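Wamness is back this month for its second round, and the theme is Bogwood – think peat, antlers, wet moss and the sort of pub where everyone stops talking when you walk in. I got in at half past six this morning with a mug of tea, expecting the usual wall of lag, and it was lovely! Hardly anyone about, everything rezzed in one go, and I could cam round the stalls without crashing once.

I'll start with Tang, as I always do. They've put out a gacha called Curno, a whole set of horned headpieces with little bits of ribbon and lichen hanging off them. It's 159 L$ a play, so a bit steep for me, and I told myself two goes and then home. First go, the plain bark one. Second go, the bark one AGAIN. If anyone has a spare in the frosted colour and wants to swap for bark, please send me a notecard (not an IM, they cap).

The headpieces are mod, thank goodness, because the default size sits miles above my hair. I shrank mine a touch and pulled it down at the back, and it looks fine with most of my fringes now. The ribbons still go through my shoulders if I use a sitting pose, but I mostly stand about anyway.

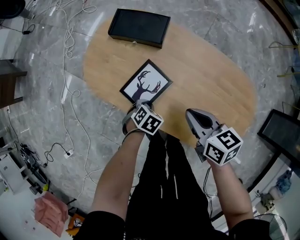
Vol. 2, October

Over at Brakcombe there's a little hunter's cottage, and I've fallen for it a bit. One room, a sleeping loft and a porch with a bench. The textures are gorgeous up close, especially the stone round the hearth, and the windows tint if you click the sill. Land impact was roughly what I'd normally spend on a sofa set, so it's gone straight up at the back of my parcel, next to the pond.

My one grumble is the door. It opens inwards and there's no way to flip it, so my cupboard had to go on the other side. I've written to the maker, Přemysl Kubíček, and he answered the same evening to say he'd look at an update. Very nice of him, he didn't have to be so quick.

There's a group gift too, a pair of wellies in moss green, and joining is free while the round is on. I went in with 1,000 L$ and came out with enough for a hair fatpack if I'm careful – which I won't be, there's a sale on. Full outfit credits are going up tomorrow once I've found out where I got these gloves.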